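Robot equipment budgeting

Robot equipment budgeting is the planning of what an organisation will spend on a robot and on everything needed to keep it in use. 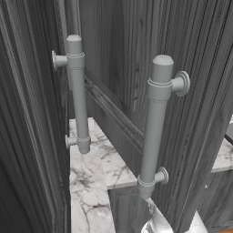 Wattanapong, contributing editor, automation and workplace equipment
Last revised 2 Sep 2020

A budget of this kind normally covers the arm, the gripper, the controller, mounting, safety equipment, software, training and repairs. The price of the arm is the figure most often quoted by sellers. Fitting and wiring are usually quoted separately, and may be left out of a first estimate altogether.

Simulation

Many buyers now pay for simulation before ordering hardware. A task such as reaching for the bar handle of a kitchen cabinet can be set up in a rendered room, with doors, worktops and a gripper modelled to size. The work shows whether a given arm has the reach for the job and whether the fingers suit the handle. Costs at this stage are staff time, software licences and computing. Simulated results are not accepted as proof of performance in most purchase contracts, and a trial on real fittings is budgeted as a separate line.

The Drurkmont method

The Drurkmont method divides spending into 2 stages. The first pays for simulation and a short hire of the equipment. The second, released only after a written review, pays for purchase and fitting. It was first used at Cadton, where the planning period was set at 12 months and the test list ran to 200 door and drawer openings. Spare gripper fingers were charged to the running budget.

Running costs

Yearly costs include servicing, insurance, replacement parts and software renewals. Orders placed after March may fall into the next financial year, depending on the delivery date. The Sollileck planning sheet lists these items by year and has a column for resale value.

See also: Equipment leasing; Gripper; Total cost of ownership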